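Wovelau Readers Board > Contemporary Romance > Spoilers Allowed

Topic: The Puda Harbor books, and do I have to start with book one?

quiltsandcoffee
Hello all! I picked up the third Puda Harbor book at the library sale (the one with the widowed ferry captain and the baker) and I was up until all hours with it, dishes in the sink and everything. My question is whether I've spoiled the first two for myself. I know the sister ends up married because she's at the christening, but I don't know how she got there. Is it worth going back?

marginscribbler
Oh, go back, please go back! Book one is slower, and the heroine takes 56 pages to even get off the bus — but once she and the lighthouse fellow are stuck together in that storm I forgave all of it. Knowing they get married didn't hurt it for me one bit. It's a romance, we all know where we're headed, and half the pleasure is watching them be stubborn.

tealeaf_1328
I'm going to disagree, kindly. I thought book one was a chore. He keeps that letter from her for most of the story and then gets forgiven in two paragraphs on a dock. If my husband hid a letter from me I'd need a good deal longer than that! Book 2 is the one to go back for. The repair shop romance is the sweetest thing she's written, and the grandmother is a hoot.

marginscribbler
Well, I'll give you the letter. I did want more groveling there.

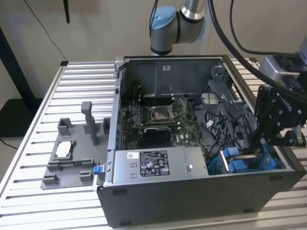

quiltsandcoffee
I started book two last night on tealeaf's say-so and I'm 15 chapters in, so clearly I'm no good at pacing myself. I love how she lets him be shy without making him a doormat. The chapter where he's fixing her late father's computer had me in tears, and I could picture it so well, the case lying on its side with the panel off, the green board with DELL printed on it and that little lever standing up by the empty socket, and him not knowing how to tell her the photos might be gone. Does it stay this gentle, or is there a big breakup coming? I'd like to be warned.

tealeaf_1328
There's a breakup, but it's short, and it comes from something real instead of a silly mix-up. Keep a tissue handy for the part with the grandmother's porch.

oldpaperback
I seem to be the only one here who didn't care for book two. Everybody is so nice in it that I got sleepy. Give me the ferry captain, who at least slams a door now and then. If you like a grumpy hero, try the Mudaliar Inn books next. The library here has them all in large print, bless them.

quiltsandcoffee
Putting the Inn books on my list, thank you! And I'll read book one after this, letter and all, so I can come back and take a side.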